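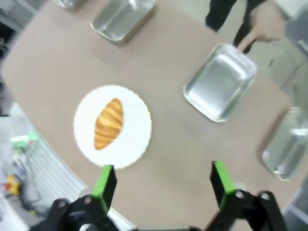 The Hirnow Gauge

The gauge at Hirnow was a cast iron staff bolted to the east pier of the bridge, graduated in centimeters from 0 to 200. It had been read every morning at seven until 2002, when the district installed a pressure sensor and stopped paying the reader. Jessie Buchanan was sent to determine whether the old series could be joined to the new one.

The overlap was short. For 103 days both instruments had been in service, and on those days the staff read higher than the sensor by 2 centimeters. The offset did not vary with stage. A constant offset suggested a datum error, and a datum error could be corrected with one line in the report.

She leveled from the Jevmont benchmark to the pier and back. The loop closed within tolerance. The sensor was correct. The staff was also correct.

She wrote this down and leveled the loop again in the afternoon with the same result.

The last reader, Dede Fiadzo, lived in the second house past the mill. He kept the carbon copies in a flour bin, in order, with the lid taped. Buchanan asked how he had taken the readings.

"From the steps," he said. "At the waterline."

"Which side of the staff?"

"The upstream side. The numbers are on that side."

Water piles up slightly against the upstream face of a pier. She had considered this and rejected it, as the effect should have grown with velocity. She told him so.

Fiadzo turned over one of the carbons. On the back was a column of smaller figures in pencil, one for each morning.

"Those are what I saw," he said. "The man from Trondska told me in June they had to agree with his formula. So I put them through the formula."

"And the front?"

"The front is what I sent."

She asked how many sheets had figures on the back. He went to the bin and began taking them out, setting them face down on the table.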